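**Packing bare I/O shields so they don't arrive bent??**

posted by Sushil Chauhan

Hi all, quick one, typing this on break so sorry for the mess.

We send out I/O shields (the thin metal plate that goes in the back of a PC case, around the ports). Just the plates, no boards. They go in small brown cardboard boxes with a fold-up lid, stacked flat. Customer is Kekano, they refurb desktops. Bench is a green mat, good plates wait in a blue tray on the shelf, bent ones on a white sheet so they don't get mixed back in. Slotted brackets sit next to them, those are a different order.
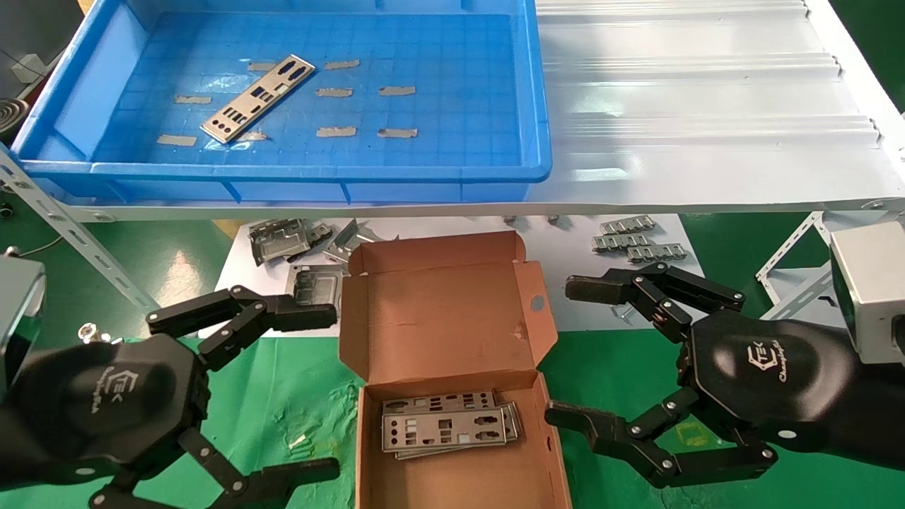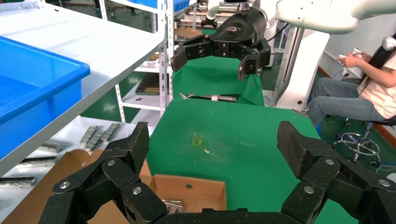
How do I keep the plates in the middle of the stack from getting bent in shipping?

Put a sheet of thin card between every few plates and fill the box until the stack can't slide when you tilt it. Plates bend when they shift and the little spring tabs catch in the port holes of the next one, so the fix is no movement, and nothing pushing down on the tabs. Face them all the same way too.

^ that was what Trenard support emailed me back when I asked them (they make the plates). Fine as far as it goes but it leaves a lot out. So what I still need to know:

- how many per stack? I've been doing 20 and the bottom ones look tired
- what card? we have cereal box type stuff and we have the corrugated offcuts
- is foam ok or does it snag
- can a bent one be saved or is it scrap

Last order was 2,000 plates and Kekano sent back a bag of bad ones with a not very friendly note. Want to fix it before the November order goes out. Box size I can't change, we've got a pallet of them already.

Thanks in advance

---

**Agustina Lucero**

Did this for a couple of years, different customer, same plates more or less. Going down your list.

**Stack height.** 20 is too many if there's nothing between them. It's not really the weight, a plate weighs next to nothing. It's that the tabs all spring a little, so a tall stack is basically a spring, and when you close the lid you're squashing it. Then it sits like that in a warm truck with other stuff on top. I'd go bundles of 6 with card above and below each bundle, then as many bundles as fit with the lid closing by itself. If you have to press the lid down at all, take a bundle out.

**Card.** The cereal box kind. Corrugated offcuts shed dust and the cut edges hook on the tabs, plus they eat your space. Cut the card a hair smaller than the inside of the box so you can get a fingernail in and lift it out. Whoever unpacks will thank you. If it's a snug fit they end up tipping the box over and shaking and there's your bent plates again, and you get blamed for it.

**Foam.** Ok on top as a filler, not between plates. Soft open foam grabs the tabs and when you pull it off the tab comes up with it. I used folded kraft paper for the top, one flat pad, not scrunched balls. Balls push down in one spot. Test is simple, close the lid, tilt the box to each side, if you hear a slide you need more paper.

**Direction.** Yes all the same way up, and same end too. Plates from the same model nest nicely, tabs sit in behind each other. One turned around and it rides up on its neighbor and you get a hump. Do NOT mix models in a bundle even if the outside size is the same. The cutouts are in different places, so one plate's tab drops thru another plate's hole and locks. Those are the ones that come out twisted.

**Bent ones.** Depends where.

A tab folded over: usually fine, lift it back once with something thin and blunt. Once. Second time it cracks, maybe not on your bench but when the customer snaps it into a case.

The rim folded: that's scrap for me. You can flatten it so it looks ok but it won't click into the case properly, one corner always pops out. Kekano will find it.

The whole plate bowed a little: lay it on a flat hard surface, press the middle with your palm, turn it over, check it for rocking. If it still rocks, scrap.

Don't do this on the mat btw. Mat has give in it so you never get flat. Use a piece of glass or a steel plate or whatever.

One more thing, not on your list. How do you pick them up? If people pinch the middle of a plate between two fingers it bows. Pick up by the two short ends. Same for a bundle, both ends, straight down into the box, don't drop in one side first and let the rest fall.

And handle by the edges anyway, some of the cutouts are sharp as anything. Thin gloves. Not thick ones, you can't feel if you've got 2 plates stuck together.

---

**Kenik**

we just use bubblewrap and never had a complaint. 1 layer on the bottom 1 on top. bigger boxes tho and only graphics brackets, they are thicker so maybe not the same.

also check the courier isnt the problem?? put one of those tip stickers on

---

**Sushil Chauhan**

ok this is great, thanks Agustina. Bundles of 6 tried this morning, lid closes on its own now, before I was def pressing it. Never thought about that being the issue.

Went thru the returned bag too. Most are rim bends so I guess scrap. A few just have tabs over, will try the once only rule on those.

Kenik, the plates we do are really thin so don't think bubble wrap between would work but might use it on top in place of the kraft, we have a roll. Courier is Rewi, they've been ok with everything else.

Anyone know if the scrap plates are worth taking to a metal place or do they just laugh at you? Got a fair pile now.

---

**Agustina Lucero**

Bubble wrap on top is fine, bubbles facing up, so the flat side is on the card. Check the tilt again after, it settles.

Scrap: ask first if they're steel or stainless, hold a magnet on one. Mostly they stick. Low price by weight and they weigh nothing so I used to save them in a bucket until there was a trip going anyway. Keep them apart from your brackets if those are a different metal, mixed gets the lower rate.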